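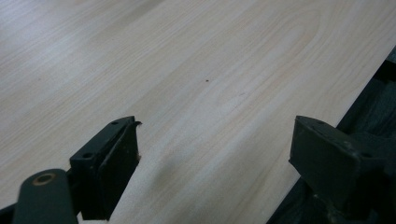
Tablero de la mesa, zona del borde, con el puntito oscuro.

Usamos cookies propias y de terceros para mejorar tu visita. Aceptar | Configurar

Imprimir | Enviar por e-mail

Incidencia: punto oscuro en el tablero claro
Producto: mesa Bornport, acabado madera clara
Estado: abierta

Hola, buenas. Abro la incidencia porque llevo ya tres limpiezas con la mesa Bornport y el dichoso puntito sigue ahí. Es minúsculo, marrón tirando a negro, pero en un tablero tan claro se me van los ojos cada vez que me siento (mi familia dice que ni lo ve, yo lo veo desde la puerta).

Al principio pensé que era una miga, luego que era suciedad, y ahora ya dudo de si forma parte del dibujo de la veta. La compré en la tienda de Nartey y no recuerdo haberlo visto al montarla, aunque tampoco la miré con lupa, la verdad.

Lo que he probado hasta ahora:

1. Bayeta de microfibra con agua templada y una gota de lavavajillas. Pasé, aclaré, sequé. Igual.

2. Limpiador Jutton para superficies, el del pulverizador. Lo dejé 3 minutos como pone en la etiqueta y froté en el sentido de la veta. El resto quedó estupendo, eso sí!

3. Goma de borrar blanca, despacito, 10 pasadas. Con esto no me atreví a apretar más por miedo a dejar un cerco mate.

Después miré el tablero casi a ras, buscando el brillo, y entonces encontré más cosas: cerca del punto, un poco más abajo y a la derecha, hay una sombra entre rosa y gris que casi se confunde con la veta, y hacia la izquierda otra marquita marrón muy pequeña. Esas dos me preocupan menos, pero las apunto. 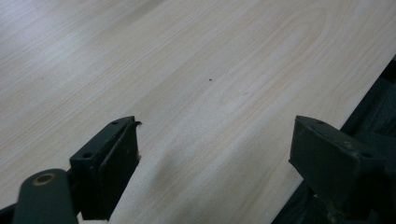
Lo que necesito saber

¿Puedo rascar el punto con una tarjeta de plástico o me cargo el acabado? Y si resulta que es un poro o un defecto, ¿me vale el lápiz retocador Gakedton en el tono más claro, o se va a notar más el remiendo que el punto? Alcohol no he usado todavía, espero vuestra respuesta antes de hacer una tontería.

Última actualización: 12/1/23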